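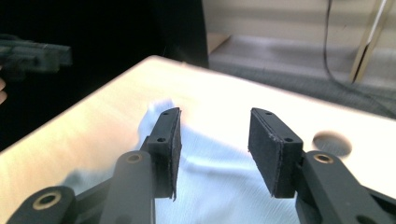

The foam pads of the hand-held gripper, with a white cloth on the table. The edge of the left pad is slightly frayed.

Category: Equipment Reviews / Grippers and Hand Tools

Sterkano Two-Finger Hand Gripper: Pad Wear and a Detached Facing

April 7, 2023

14 shares | 6 comments

The Sterkano hand gripper is sold as a low-cost tool for recording manual handling tasks that will later be taught to a robot arm. Our laboratory purchased two units in January and assigned them to cloth work at the Willow bench. This review covers their general performance and one fault that other users should know about before placing an order.

In ordinary use the tool is satisfactory. The linkage moves smoothly, the brass bushings have developed no noticeable play, and the fingers open wide enough to take a folded towel. Operators found the handle comfortable for sessions of up to 80 minutes. Small screws hold the pads in place and can be reached with a standard driver.

The fault concerns the foam facing. After 1075 grasp cycles on the first unit, the lower edge of one facing had lifted from its backing. The operator reported that cotton was catching on the loose flap as the fingers opened, so that the cloth was carried upward after it should have been released. The unit was kept in service pending a replacement part, and at cycle 1119 – 44 cycles later – the facing came away completely during a pull.

No one was hurt. The bare finger did, however, slide off the cloth without warning, and the operator's free hand was close to the linkage at the time. The arms close against each other like scissors, and the manual supplied with the tool makes no mention of a pinch hazard. We consider this a serious omission.

The recordings were also affected. A total of 159 demonstrations made after the first report had to be withdrawn, as the release could not be relied upon in any of them. In hindsight the unit should have been taken out of service when the flap was first noticed, and our bench procedure now says so.

Sterkano sent new pads within two weeks and did not dispute the claim. The replacements use the same adhesive. We have also fitted Amadi pads to the second unit, which required no changes to the fingers, and will report on them separately.

Rating: 3 out of 5. Suitable for light work, provided that the pad edges are inspected before every session and both hands are kept clear of the arms. Not recommended for unattended student use.

Related reviews
Amadi Replacement Pads: First Impressions
Kison Parallel Gripper, Second Version
Emergency Stops for Small Robot Arms
Choosing a Bench for Cloth Handling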